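Home > Clovix Guide > Planner > Two-Arm Tasks

Last updated: August

4.3 Setting up a pick task with two arms

In this section you connect the detector, the grasp planner and the motion planner into one task. Before you begin, finish the camera calibration from section 4.2.

1. Open Clovix and choose Task > New > Two Arms.
2. Load the robot description for both arms. The arms share one rail, so the file must contain the rail as a fixed body.
3. Select the fixed camera as the scene source and the wrist cameras as the close source. Do not exchange them - the detector will still run, but the poses will be wrong.
4. Set the detection threshold. Start with the default and lower it only if clear plastic is missed.
5. Set the minimum distance between the arms to 40 mm.
6. Set the retry limit to 3. After the last retry the planner skips the object and takes the next one.
7. Press Dry Run and watch both paths in the viewer.

CAUTION: Keep one hand near the stop button during the first run with real motion.

NOTE: The planner waits up to 300 ms for a new pose. If the time passes, the arm holds its position and the log shows POSE_LATE.

Bottle sorting task, fixed camera views and one wrist camera view: 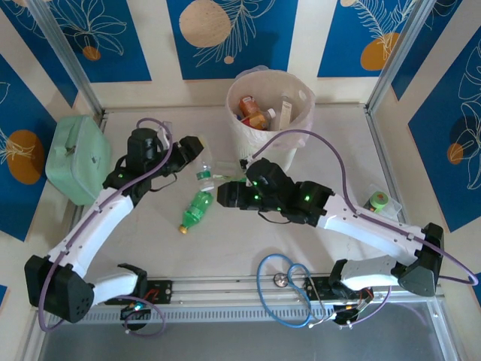
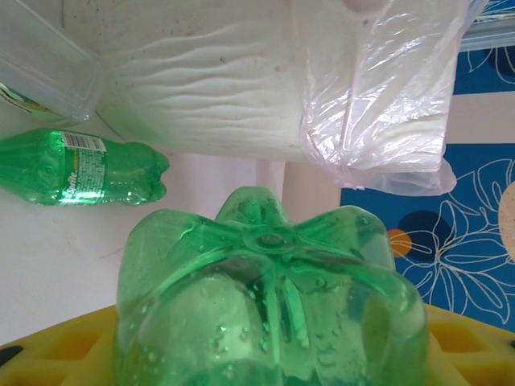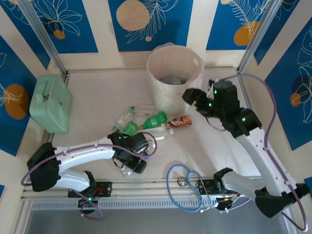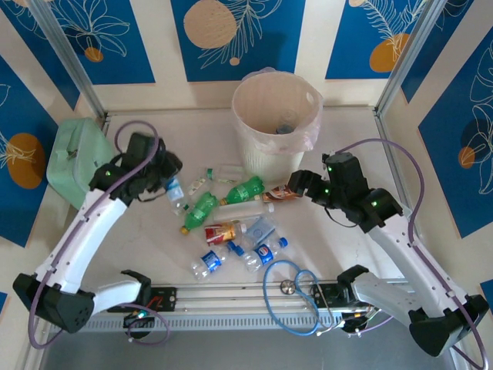
8. When the dry run ends without a red line in the log, set the speed to 5 percent and press Run.
9. Save the task under a new name. The Ancombe template is read-only and can not be overwritten.

If both arms ask for the same object, the planner gives it to the arm with the shorter path. You can change this rule under Arbitration. The setting "Left first" is easier to follow when you are searching for an error, but it is slower.

Tasks made with the older Astar plug-in must be converted before you load them, see section 4.5.

Previous | Contents | Next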